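The Second Gripper
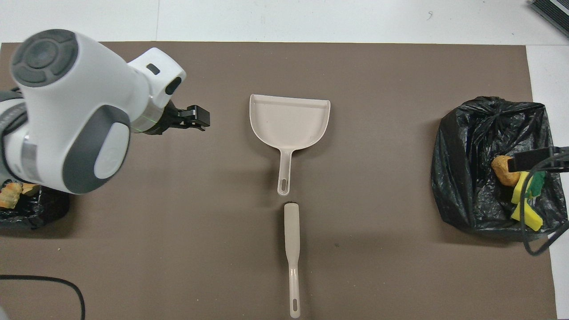 Left and right grippers over the mat, with the dustpan and brush between them.

Trial 154 was supposed to be the last one. Sigita Kivi typed the number into the log and waited for Helge to finish reading the torque limits aloud.

"Left unchanged," he said. "Right, closing force down by two."

"Two what?"

"Two steps. The Kamitz controller doesn't give units."

She wrote: R force, minus 2 steps, no units. Edgars Juška would object to that. He objected to most entries, in pencil, on the printed copy, and left the pages on her chair.

The question from Brimerden was a narrow one. They had two controllers, the Kamitz and the older Stuneo, and wanted to know which of them could hold a sponge and a potato at the same setting. The sponge deformed at anything over 40 percent. The potato slipped at anything under it. The Stuneo had failed on the sponge, then on the potato, then on the sponge again, and on the third day its log stopped recording the left channel.

"Ready on the right," Helge said.

The right gripper lowered into the bag. The plastic crackled. Sigita watched the position error on the screen, where it was easier to be fair.

"Contact."

The fingers closed on the potato and lifted it. It turned a few degrees and stayed. Helge counted to ten under his breath, as he had on every trial, although the software counted too. Then the fingers opened and the potato dropped back beside the sponge.

"Hold, no slip," she typed. "Now the sponge. Same setting."

"Edgars will say the potato has dried out. It's been on the bench since June."

"It's been weighed every morning."

"He'll say it anyway."

The sponge came up by one corner. On the screen the finger gap narrowed, stopped, and narrowed again by three millimeters. Sigita checked the threshold on the test sheet. Three was the limit. The sheet did not say whether the limit was a pass.

"Who wrote this?" she asked.

Helge leaned over to read the initials. "You did."

She looked at the sheet for a while. Then she opened a new row, numbered it 155, and asked him to put the force back up by one step.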